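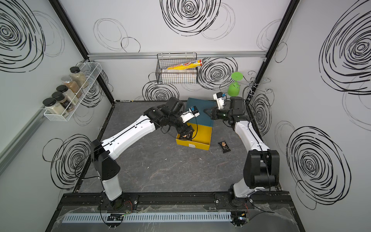 Las manos que ya no envuelven

Cuando entré en Marwat, hace ya más años de los que me gusta confesar, el primer consejo que me dio Fouzia Kakakhel fue que me comprara unos buenos zapatos. En la sala de pedidos se pasaba el turno de pie, llenando cajas de regalo con lo que tocara, y al final de febrero habíamos sacado 2.000 entre todas, riéndonos bastante y quejándonos todavía más.

Ahora dos brazos blancos y negros se ocupan de una parte de aquello. Los miro trabajar, con la barrita oscura en la pinza y la caja amarilla esperando debajo, y reconozco que me entra una mezcla rara de ternura y de celos (sí, celos, de una máquina, a mi edad). Danish Jadoon, que lleva el turno de tarde, está encantado: le duele menos la espalda y ha aprendido a ajustar los programas él solito. Me alegro muchísimo por él.

Lo que me preocupa es otra cosa, y se la dije a la dirección en cuanto anunciaron el proyecto Praris. De las 173 personas de la plantilla, muy pocas han recibido formación, y las demás andamos preguntando por los pasillos qué será de nuestro puesto. Una empresa que encuentra dinero para los brazos puede encontrar también unas horas pagadas para que Fouzia aprenda a manejarlos. Ella sabe mejor que ningún técnico cómo se coloca una caja para que nada baile dentro, y me gustaría que alguien se sentara a preguntárselo antes de que se jubile.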